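Print this page | E-mail this page

Washing and Drying Bulky Bedding at Home
Last updated: November

Most trouble with duvets and comforters comes from two things: a drum that is too small and a drying cycle that stops too early. The notes below cover synthetic and down fills. Wool fills are a separate matter and should go by the care label.

Drum size

A duvet should fill the dry drum to no more than three-quarters before water is added. A full or queen size with a medium fill generally needs a front loader or a top loader without a center post. If the duvet has to be forced in, use a large commercial machine. Packed fabric does not rinse properly, and detergent left in the fill dries stiff and attracts dirt.

Before the wash

Check every seam, including the piping at the corners. Close small openings with a short backstitch in polyester thread. Treat yellowed areas along the top edge with a paste of baking soda and water, leave for 30 minutes and brush off. Do not use chlorine bleach on down. It weakens the quills and the shell.

Wash settings

Water: warm for synthetic fill, cool to warm for down.
Detergent: half the normal dose, liquid only. Powder may lodge in the stitching.
Cycle: bulky or delicate, with one extra rinse. Two for down.
Spin: medium. High spin speeds can tear baffles in older duvets.
Softener: none. It coats the fill and reduces loft.

Pranab Bandara, who sent in the correction on rinse counts, checks his by squeezing one corner over a white bowl after the last spin. If the water shows suds, he runs the rinse again.

Drying

Set the dryer to low. Take the duvet out every 30 minutes, shake it from two opposite sides and turn it over before it goes back. Clumps in down are wet spots and must be broken up by hand. Dryer balls help a little. Allow three hours for synthetic fill and up to five for down, then hang the duvet over two parallel lines or the back of two chairs overnight. A duvet that feels dry at the shell can still be damp in the middle – weigh it before washing and again after drying if you have a luggage scale. The two figures should match closely.

Room temperature for the overnight airing should be 68°F or above, with a window open slightly if the outside air is dry.

White bedding, gray cushions in front of the pillows. 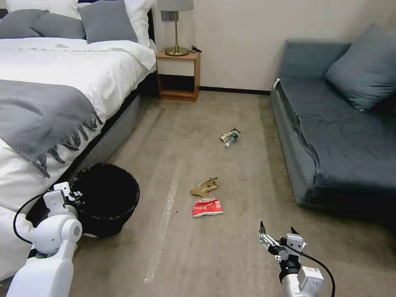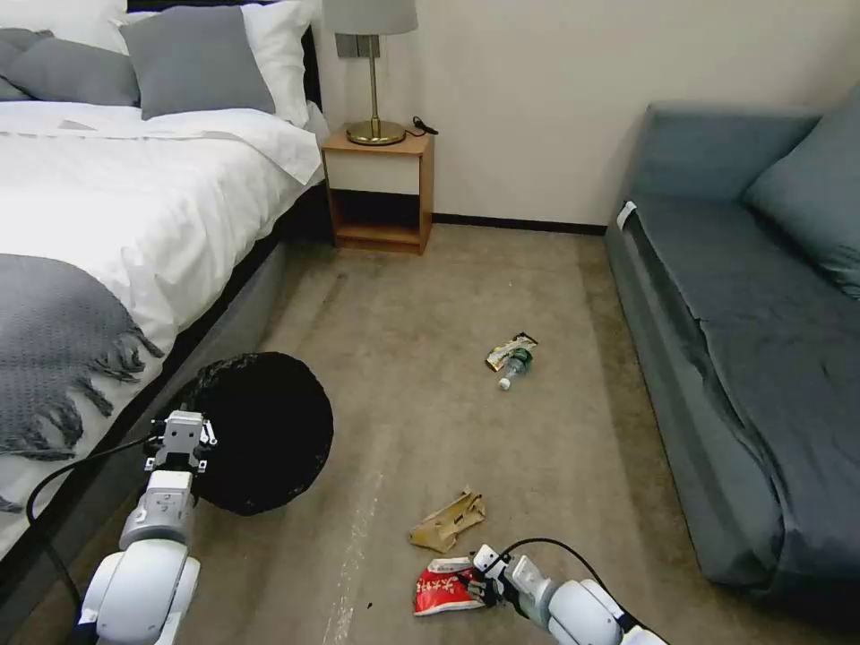

How often does a duvet need a full wash if it is always used with a cover?

Once or twice a year is enough for most beds. Wash the cover every one to two weeks and air the duvet for an hour each time the cover is off. Wash sooner after a spill or an illness, or if the fill smells stale after airing.

Throws and fringed blankets

Wash knitted throws separately in a mesh bag, cold, on the gentlest cycle. Tie long fringe into loose bundles with cotton string first. Dry flat on a rack, away from direct sun, and comb the fringe out with the fingers when nearly dry.

Storage

Use a cotton bag. Vacuum bags are acceptable for synthetic fill for one season, but down should not be kept compressed for more than a few weeks. Keep the bag off concrete floors – a slatted shelf is sufficient. Cedar blocks need light sanding once a year to stay effective.

Contact | Copyright Storkberg Home Notes | Back to top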